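Ticket: Object tracker drops poses when arm is over the table
Project: Jadus pick stack
Component: perception / scene tracker
Opened by: Madhu Katiyar
Status: open, workaround in place

Symptom: planner aborts with "target lost" while the arm is reaching. Happened on 6 of 30 runs after the June update. The same task in the Wimeck simulator completes every time.

Checked so far:
- Camera calibration redone, no change.
- Clock offset between arm controller and tracker is 38 ms, within limits.
- Replayed the logs with the old tracker build. No aborts.

The old build kept the last pose for an object when its mask disappeared. The new one deletes the track after 27 missed updates - far too soon for a slow approach.

Fixed camera views of the bay, arm over the tabletop:
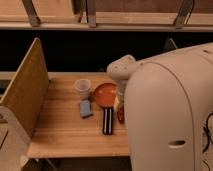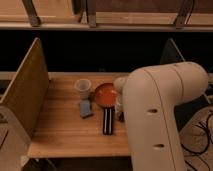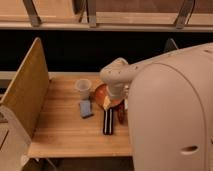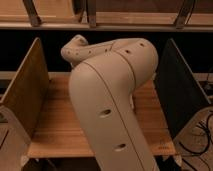
The delete rule needs to know where the arm is. We already publish joint states, so the tracker can project the arm model into each camera and stop counting missed updates for any track behind it. In the third view the gripper covers much of the center of the orange bowl and leaves the rim showing on the left and lower sides, so a partial mask should also stop the count. At present a mask below the area threshold is treated as no mask at all.

Workaround: set track_timeout to 0 (never delete) in the Suter config. Stale tracks then have to be cleared by hand between runs.

Next: patch on branch tiwari-occlusion, rerun the full 30. Leave this open until the partial mask case has its own test.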